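Rollura Clear Packing Tape, 2 in.
Clear tape for boxes, mailers and storage cartons. Fits standard hand dispensers. 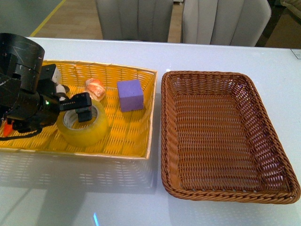
Details
Width: 2 in.
Length: 64 yd per roll
Sold in: packs of 16 or cases of 96
Finish: clear, with no printing

Use and storage
Press down firmly along the seam and run the tape over both ends of the box. Heavy cartons need a second strip - one on each side of the seam. Store rolls flat and out of the sun.

Orders
Cases ship from Jorkville every Wednesday.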